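Search this site
Search

Reading time: 3 minutes

Small gray knits keep vanishing on the bed when I fold - help??

Kunamell_laundry

Ok so I fold everything on the bed. No room anywhere else. Big stuff is fine, it's the little knit pieces. Socks, cuffs, the odd strip of ribbed knit I keep for mending. All gray, my own fault, I bought gray everything. They get in the creases of the duvet, or under whatever I put down next, and then I strip the bed on Thursday and the whole lot goes through the wash again. One cuff has been through 3 times now and it's getting fuzzy.

Duvet is white with big printed leaves so you'd think gray would show up. Nope.

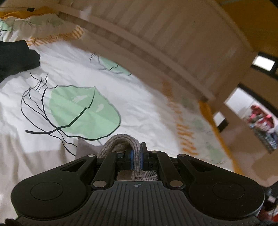 Gray knit held just above the white duvet, little gray square still lying behind it

Things I tried: a mesh bag (forget to zip it), rolling pairs right away (they unroll), folding at 7 in the morning when the light's better (lasted two days). Do I roll the small knits, fold flat, or give up and dump them in a bin? Also is there any point saving the loose strips. Some have frayed ends.

Gelumholm

Small stuff FIRST. Everybody does it last and by then the bed is covered. Pull the duvet tight, get the creases out, dump only the little things, deal with those, put them away in the drawer. Then bring the rest of the basket over. Changed my life, well, my laundry anyway.

Flat, not rolled, for ribbed knits. Rolling with the cuff turned over stretches the rib and after a while the sock slides down your ankle all day. Fold in half, stand them up in a shoebox. Mine holds plenty.

And put a plain towel down. A patterned bedspread is a pain to sort on, the eye goes to the print. Any color that isnt gray.

Trotamine285

Disagree about flat, I roll mine, never had one stretch. Just dont fold the cuff over the top.

On the strips - keep the long ones, toss the short ones. A frayed end on a knit will keep going if it gets washed like that. Run a quick zigzag over it or a blanket stitch by hand if you have no machine. Takes two minutes. Also check around the pillows and cushions before you strip the bed, especially gray ones, gray strip next to a gray cushion and you will not see it till its in the washer.
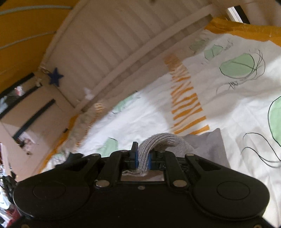

Zakharchenko chimed in below to say the fraying matters more than where you fold. Anything with a raw edge goes in a separate bag before it ever gets to the bed, because the loose yarn catches on other stuff and pulls. Cool wash, lay flat to dry, stitch the end the same day or it wont get done. Also buy one pair of red socks.

Kunamell_laundry

Ok trying the towel and the small-stuff-first thing this week. Zigzag I can do if I find the bobbin. Red socks noted lol

Related
Sheet sets: how to keep them together
Why do my ribbed cuffs go baggy
Folding with no table, small bedroom
Lint on white bedding after a dark wash
Mending knits by hand, where to start (210 replies)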